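Grarko Arm Kit: Mug and Block Sample Set

README, version 2

Overview

This sample set comes with the Grarko tabletop arm kit. It holds short recordings of the arm working with a red enamel mug and a small red cube on a light wooden table. We put it together so buyers can check their own build against ours, and so people still deciding on the kit can see what kind of work it does.

The kit is sold by Prallport as printed parts, servos and cables. You supply the table, a power outlet and a computer. Assembly takes most people an afternoon and part of the evening.

What is in the set

There are 80 recordings. Each one has two camera views, the joint positions for the arm, and a text file with the task name. One view looks down on the table at a steep angle. The other looks across the table from the side, with the base of the arm at the left.

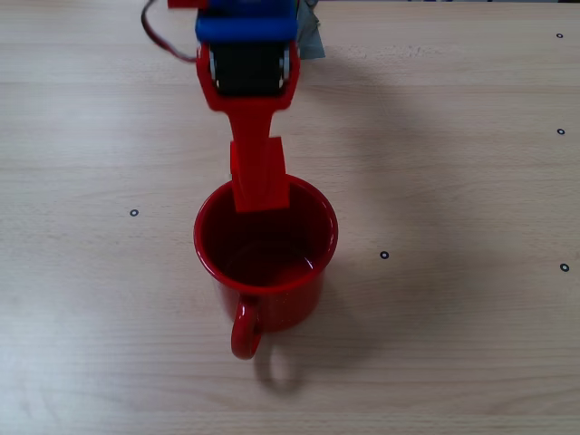 File names start with the recording number, then the view, "top" or "side". Joint positions are in plain CSV, one row per time step. Angles are in degrees. The gripper column runs from 0 (closed) to 1,000 (fully open).

Objects

The mug is an ordinary camping mug with a rolled rim and a curved handle. Ours has a small chip near the bottom. Any mug of a similar size will do for your own tests, though a very light one may slide.

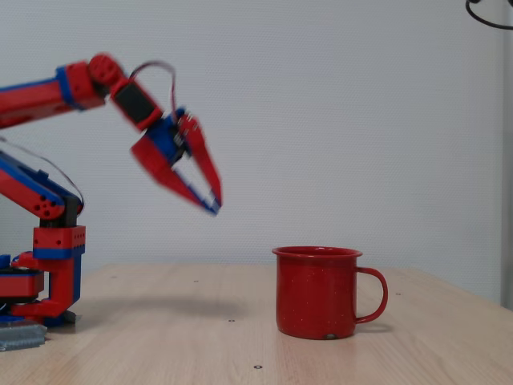
Keep the cables clear of the elbow and wrist before you start the arm. They need enough slack to follow the full reach, and a loop that is too tight will pull on the connectors. The Darwish cable clips in the spare parts bag fit the upper arm – use them if you plan to run the arm for long periods.

Known limits

Mug and cube are both red, and so is much of the arm. A model trained only on this set may do poorly with other colors. The cube can also be hard to pick out in the top view when it is next to a finger.
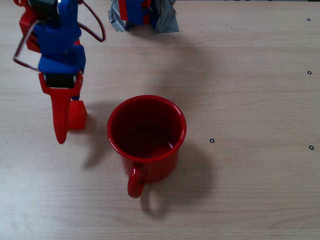 Fast gripper moves can blur in the side view. We left those recordings in. If you need sharp images, slow the arm down in the settings file and record your own.

The set was recorded on one table in one room. Lighting does not vary much.

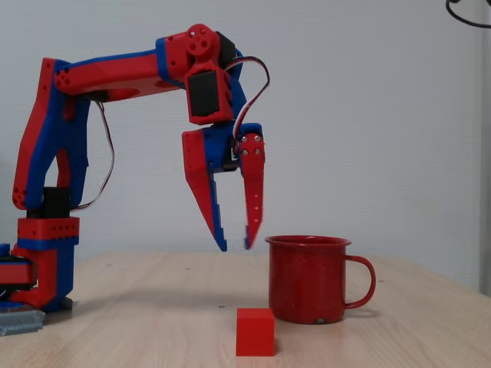
Side view: gripper open above the table, with the mug and cube.

Loading the files

Use the Ulau viewer that comes with the kit, or any tool that reads CSV and standard video. The full download is roughly 10 GB. The April update fixed a mismatch in the task names, so please replace older copies.

License

Free for teaching, testing and research. Ask Prallport before using the recordings in a product you sell.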